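Play Kitchen Corner: Inspection Checklist with Comments

4 min read

Site: Preda Children's Center, toddler and preschool wing
Inspected by: Driss Berrada
Reviewed by: Latifa Cherkaoui
Date: November 16, 2025
Scope: play food, play dishware, storage bins, work surface. Riding toys and soft toys are on a separate sheet.

Ratings: OK / Watch / Remove

1. Small parts
1.1 Every loose item tried in the test cylinder, fully and at an angle. OK.
1.2 Caps on toy bottles pulled by hand, then twisted. Watch. One cap in the Neller set turns freely. It did not come off. Recheck in February.
1.3 Cut-and-join fruit: fastener pads pulled at the corners. Remove, one pear half. Pad lifting along one side.
1.4 Stems and leaves on molded fruit. OK.

Comment (Chaimae Kettani): The pear half went in the discard box with its mate. Please do not put the mate back on its own. Children look for the other piece and the bin gets emptied on the floor.

2. Edges and surfaces
2.1 Rims of plates and bowls checked with a fingertip, all the way around. OK.
2.2 Perforated items (colanders, strainers): holes checked for flash and cracks between holes. Watch. The older Setska strainer has a whitened stress line near the handle – no crack yet.
2.3 Paint and printed labels rubbed with a damp white cloth. OK, no transfer.
2.4 Translucent plates held up to the window for hairline cracks. OK.

Comment (Lovely Saludo): Whitened plastic counts as Watch on first sighting and Remove on the second. The strainer was clear last time, so this is the first.

3. Cleaning
3.1 Hard plastic items washed, rinsed, sanitized and air dried at the end of each day of use. OK per log.
3.2 Sanitizer strength at the sink. The strip read 200 ppm, which matches the product label. OK.
3.3 Hollow items squeezed over a paper towel to check for trapped water. Remove, 2 items. Both released gray water.
3.4 Bin bottoms. Watch. Grit under the liner of the lower bin.

Comment (Aicha Helmy): The log has initials for every day but no times. Add the time. The form has a column for it.

4. Table and storage
4.1 Table wipes clean, no lifting at the edge. OK.
4.2 Holes or fittings in any play surface free of food and grit. OK.
4.3 Bins at child height, no lids with latches. OK.
4.4 Shelf anchored to the wall. OK. Bracket screws tightened a quarter turn.
4.5 Inventory label on the Paneo shelf reads 376. It should match the master list, and does.

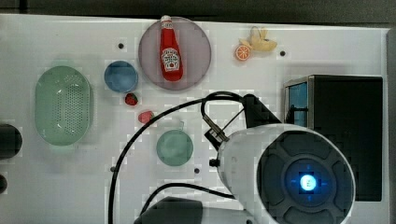

Can play dishes go through the dishwasher with the real ones?
Only if the maker's instructions allow it, and then on the top rack in a separate load. Thin plastic warps near the heating element, and hollow food should be washed by hand so that it can be drained.

5. Follow-up
5.1 Replace pear set – Berrada.
5.2 Clean lower bin and fit new liner – Saludo.
5.3 Add times to cleaning log – all room staff, starting with the next shift.
5.4 Recheck bottle cap and Setska strainer in February – Kettani.
5.5 Keep the signed copy in the room binder for 3 years.

Related
Sand and Water Table Checklist
Soft Toy Laundering Log: How to Fill It In
Shelf Anchoring, Preschool Wing
Art Supply Labels and Storage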